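Demonstration recording is the gathering of worked examples from which a learning system is trained to handle objects. In the hand-held form, a person carries the gripper and does the task directly, and no robot arm is needed at the recording stage. Each attempt is stored as one episode.

The Jornari set, recorded in July with Plistex grippers, holds 2,001 episodes, of which 900 involve see-through objects. These are treated as a separate class, as clear walls give weak edges and bright reflections that may be mistaken for the object's outline.
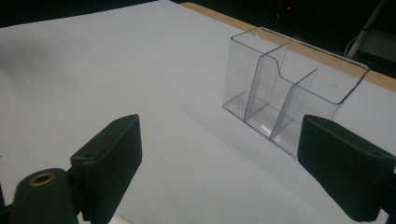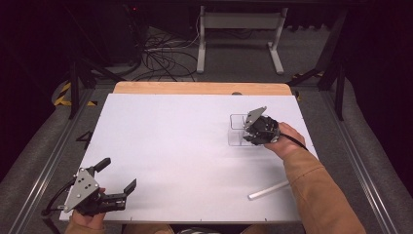 Hand-held grippers and a clear plastic container on a white tabletop, seen from a gripper (first) and from head height (second).

Episodes are cut to a common start and end point before training. In the Lindqvist scheme, 10 episodes are recorded per object position, and any with a break in tracking is dropped. The Prikari scheme keeps such episodes but marks the gap.

See also: Imitation learning; Teleoperation; Grasp planning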